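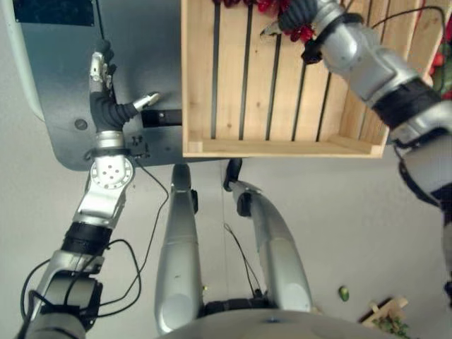
Blue-gray panel, rounded corners, pale floor behind. November.

Natural dye log, Kellar bench, continued

Finally a proper madder red! Three tries on the Ratstead fleece and the third skein came out of the pot the color of a ripe persimmon, then went deeper overnight on the line. I keep walking past it just to look.

What changed: slower heat. The first two pots got away from me and went up past simmering, and both skeins dried a dull brick. Today I held it at low heat from 8 in the morning until lunch and stirred every so often with the long glass rod. 100 g of wool, scoured and mordanted in alum, with an equal weight of ground root from the Bassi bag (the older one, with the torn corner). Pinch of chalk in the water, as our tap is soft here.

The leftover bath still had plenty in it, so in went a second skein, no fresh root. Soft coral, really lovely, and I almost like it better than the first.
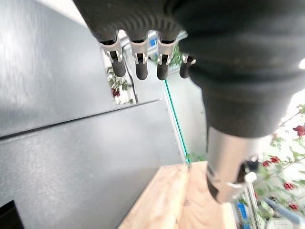 Tried a third dip after that and got a pale peach. Worth doing for the sample cards if there's a spare skein on the hook. I'd stop there, the fourth was basically beige.

Next up is the Kokano cotton, which has been sitting in its soy soak and smells like it. Cotton is a different animal and I expect it to fight me - the last batch took color in patches where I'd crammed it into the small pot. Big pot this time, with 34 strips cut for the light test, half to go in the window and half in the drawer.

To do: weigh what's left of the madder, I wrote 700 g on the lid but that was before the first two pots. Label the coral skein before it gets mixed up with the old cochineal ones. Rinse water from today is in the bucket by the sink, please leave it, I want to try it on silk!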